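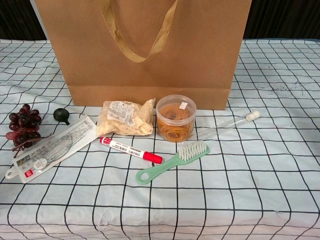

If you have ever followed a singer or a band for longer than a year or two, you will know how the stuff creeps up on you. First it is one album with a fold-out poster, then a programme from the Hadbridge concert, then a T-shirt that was too dear and is now too small, and before long there is a drawer that won't shut and a husband asking questions. I have been keeping this sort of thing since I was fourteen, and my daughter has now started on her own pile, so this page is what the two of us have learned about looking after it in an ordinary house with ordinary cupboards.

## Posters

The quickest way to ruin a poster is to roll it up tight with an elastic band round it. The band bites into the edge, and in a few years it goes sticky and leaves a brown line that won't come off. Roll the poster loosely, picture side out, round a cardboard tube from a roll of wrapping paper, then wrap a sheet of plain white tissue over it and tie it with cotton tape or a strip of old pillowcase.

To flatten one that has been rolled for ages, lay it face down on a clean sheet on the spare bed, put another sheet on top and then some big books, and leave it for a good few days. Please don't iron it. Ankica Kelmendi from our old fan club ironed a signed one through a tea towel in 1,000 tiny careful strokes (her words!) and the ink still came off on the towel.

On the wall, keep it out of the sun if you can. Reds go first, then the skin tones, and your favourite singer ends up looking rather poorly. White tack leaves a greasy spot in the corners, so if you care about the thing, put it in a cheap clip frame.

## Photocards and signed pictures

Little cards want a sleeve each, and then a ring binder that stands upright on the shelf. Look for sleeves that say "acid free" or "no PVC" on the packet. The soft, smelly kind of plastic sticks to a glossy print after a hot summer, and there's no getting them apart.

For signed photographs:

- Don't rub the signature, even if it looks smudged already.
- Keep it out of the kitchen and the bathroom, steam gets everywhere.
- Write on the sleeve, never on the back of the photo, where pressing with a biro shows through.
- If you put it in a frame, ask for a mount so the glass doesn't touch the ink.

My own signed picture of Zlatko Zupan, from when he was still doing the summer season at the Bataineh, lives in a drawer from May until September and comes out on the sideboard in winter, when there's hardly any sun in that room anyway. 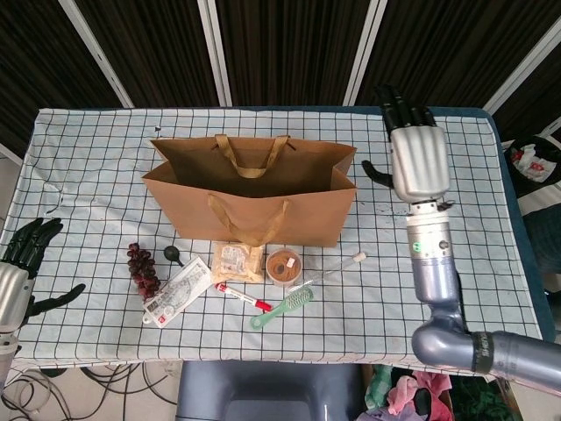
## Magazines and cuttings

Newsprint goes yellow whatever you do, so I would make peace with that. What helps is keeping it dark, dry and flat. Take the staples out of old magazines if they have started to rust – lift the little legs with a butter knife and ease them through from the other side – and put a sheet of baking parchment between cuttings so the ink from one page doesn't come off on the next.

I keep only the page with the interview on it these days, with the name of the magazine and the month pencilled in the margin. I used to keep whole issues and it got silly. When Dragica Shehu split from Kundus and every paper had a different story about who had walked out on whom, I bought the lot, and I still couldn't tell you which one was right.

## Tour T-shirts

Turn them inside out, wash cool with a mild liquid, and dry them on the line or over the bath, out of direct sun. The tumble dryer is what cracks the printing. If you must iron, do it inside out and go round the print.

For storing, fold the shirt with a sheet of tissue laid over the design so that it doesn't stick to itself. A shirt you will never wear again makes a lovely cushion cover, by the way! Cut a square from the front with the print in the middle, leave 3 cm all round for the seam, and use the back of the same shirt for the other side. My daughter has done this with two from the Nokar tour and the cat has claimed them both.

## Tickets

Older tickets printed on that shiny, slightly waxy paper fade to nothing if they get warm. Mine from the first Maysoun Najjar tour is perfectly blank now, and I only know what it is from where I kept it. Photocopy or scan them the week you get home, and don't laminate the real one, as the heat of the machine turns the whole ticket black.

## Boxes, and where to put them

Lofts are too hot and garages are too damp. Under a bed or at the bottom of a wardrobe is much better, in a lidded box raised a little off the floor. Have a look through it every February, when there's not much else on, and wipe the inside of the lid with a dry cloth while you are there. If anything smells musty, take it out and let it air in a dry room for a day before it goes back.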